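Progress report, 6 July 2026
Brullcombe Paper Craft Program, for Bergþóra Sveinbjörnsson

Hi Bergþóra,

You asked for something short and readable instead of the big spreadsheet, so grab a cuppa and I'll do my best! (The spreadsheet still exists, and I'll send it along when I've fixed the column that keeps turning my dates into numbers.)

First the good news. The card classes are full, and I mean properly full. We planned for 24 places and every one of them is taken, with a waiting list that I keep on the back of an envelope and really should type up. Most people are coming back each session, which I didn't expect through winter, and a few have started bringing their sisters and neighbours along to ask if there's room. The layered flower card was the favourite by a mile. The pop-up one was less of a hit, mainly my fault, as I cut the inside panels too wide and everybody's cards refused to close. We trimmed them down, had a laugh, and I've redone the template.

We've made 377 cards so far for the hospital and the two aged care homes. Birthday cards go fastest. The homes have also asked for more blank ones, so residents can write their own messages, and could we please go easy on the glitter? Fair enough! I've switched to pearl ink and nobody has complained.

Now, money. The cardstock cost more than I'd budgeted, and I've moved the difference over from the printing line. The Pillora stamp sets were the best thing we bought, and I'd happily order them again. The images are nice and bold, so they work for people whose hands aren't so steady, and the greetings come on a separate sheet, which saves a lot of hunting. The Skov ink pads I'm less sure about. The colours are gorgeous (there's a smoky teal I'd marry), but they dry out quickly if the lid isn't pushed down hard, and in a room full of chatting people the lid is never pushed down hard. I'd like to try refills before giving up on them. 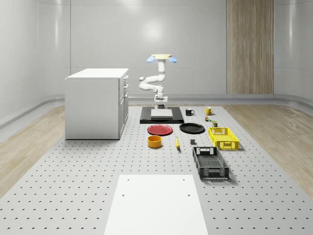 *Robot arm and white drawer cabinet, computer rendering*

Storage is still my headache. Everything lives in tubs at the moment and the tubs live in my car, so I'm hauling them in and out every session and the heavy one is always the one on the bottom. I've been promised a lockable cupboard at the hall, but the key hasn't turned up yet. If it's not sorted by the next report I'll ask you about shifting a bit of the equipment money towards something on wheels.

The other thing running behind is the instruction booklet. I've written up the first 2 projects and got stuck on the third, the shaker card, because I can't seem to explain the foam tape step without using my hands. I might do it as drawings. Would you mind if the booklet came in a bit late and had more pictures and fewer words? I think people would use it more that way, and I'd sooner get it right.

I also said I'd have the die-cutting machine going by now. It arrived, it's a Plavitz, it's very handsome, and the cutting plates were missing from the box. The shop was lovely about it and the replacements are on their way. For now we're still hand-cutting, so the fancy tag shapes will have to wait.

What's next:

- Christmas card sessions open in October, 48 places spread over the two rooms
- finish the shaker card pages and get the booklet to the printer
- a swap table, where people bring paper scraps and ribbon they're sick of
- typing up that envelope!

Could you let me know about two things when you get a minute? One is whether leftover cardstock money can roll over into the Christmas sessions, and the other is whether you'd like sample cards posted to you or kept here for your visit. I've put aside a little stack either way, including one of the wonky pop-ups.

Thanks again for backing this. I'm having a ball.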